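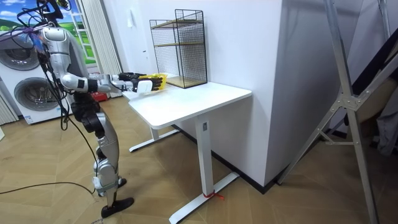 Reading Spiritual Autobiography
Handout 5: Conversion and the shape of a life

Welcome back! Last time we looked at letters and journals, which are written while things are still happening. From now until the end of October we're with people who look back, and I think these are some of the most rewarding books on the whole course.

Start with Augustine. The Confessions is addressed to God from the first line, and we readers are listening in. Keep that in mind whenever you find him hard going — he is praying, and prayers wander. For the seminar, read Book 8 (the garden in Milan, the child's voice, the opened page) and then go back to the pear theft in Book 2. Why does he spend so long on a few stolen pears? Come with an opinion, even a half-baked one.

Second, Bunyan's Grace Abounding, published in 1666 while he was in Bedford gaol. Augustine's turning point seems to come in one afternoon. Bunyan is lifted up, thrown down and lifted up again, sometimes within a page, and single verses of scripture chase him about the fields. Mark every place where he thinks the struggle is over. You'll need a sharp pencil!

Some words we'll use:

Testimony: an account of faith given to other people, usually aloud first.
Providence: God's care seen at work in events, often only noticed years later.
Retrospect: telling the past from where you stand now.

That last one matters most. A convert who writes at fifty knows how the story comes out, and the young person in chapter one doesn't. 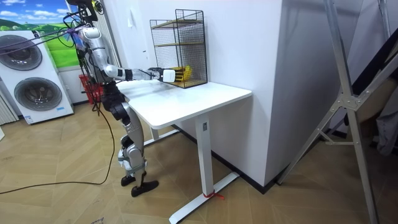
So when a writer says "even then I was being led", ask who is speaking, the younger self or the older one. Both voices can be sincere. Quite often they share a sentence, and picking them apart is half the fun of this kind of reading.

Our third text is local. The Tirnelbridge chapel book holds testimonies given by people joining the congregation, and we'll read the Carkwood miller's and the Norkley servant girl's side by side. Hers is only nine lines long and I love it. Photocopies are in the Prothero Room, box 428; please put them back in order.

Before next time: write one page on a turning point in any of the three texts. Quote closely, give page numbers, and say what the writer leaves out — a missing parent, a skipped year, a quarrel mentioned once and dropped.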